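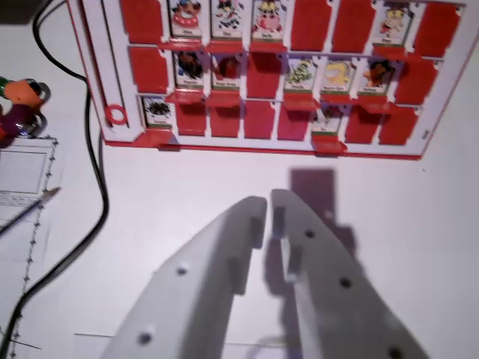
Did the wallet pilot reach enough people to be worth a second round?

We think so: 400 people opened a Tikum wallet during the grant period, and 66 of them have already moved coins out to a wallet of their own, which was the part we worried about most.

Progress report to Tanar, Mar 13, 2023
Project: Tikum, plain-language Bitcoin wallet for first-time users

It has been a really good stretch for us! When we last wrote, the recovery phrase screen was a mess. People took a screenshot, closed the app and hoped for the best. Przemysław Kozłowski rebuilt it so the twelve words come up one at a time, and you write each one on paper before the next appears. It's slower, and our testers in Bilton like it a lot more (one asked if her bank could do the same).

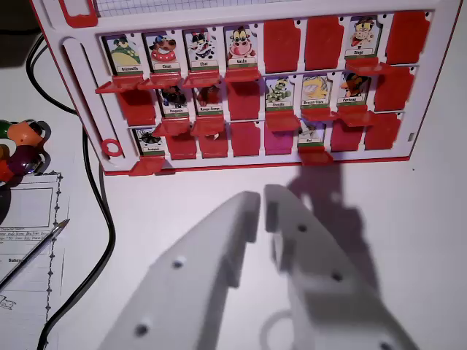 The fee screen is next. Right now it offers low, medium and high, and new users pick low every single time, then write to us when the payment sits unconfirmed overnight. We want to show the expected wait beside each choice, in hours and minutes, before anyone taps send. Keerthana Annamalai has a working version on the test network – it still gets confused when the mempool fills up quickly, but on calm days it does well.

Support has been busier than planned. We answered 900 messages, and a big share of them asked the same thing: where is my payment? So we wrote a short help page on reading a transaction ID and looking it up in a block explorer. It went live in English and Polish, and we'd love to add more languages if the budget allows.

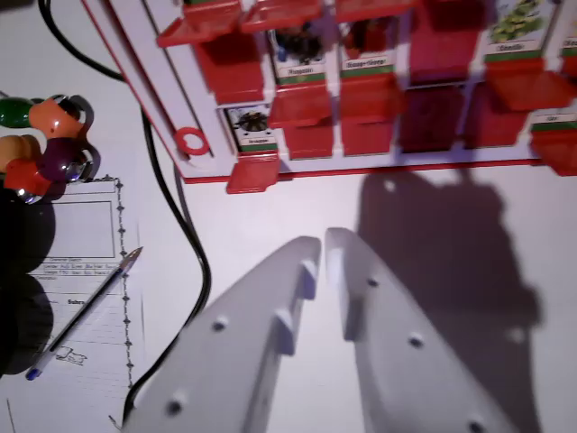
Jasińska wrote back after reading our draft that the help page is fine but comes too late, and that the link should sit right on the pending payment. We agree, and it's going into the next build.

Still open: the backup test on older Android phones, where 15 devices have failed to restore from the phrase on the first try. We have the logs and a likely cause in the keyboard's autocorrect. We'd like to move the leftover translation money to this work, and need your okay by the end of March.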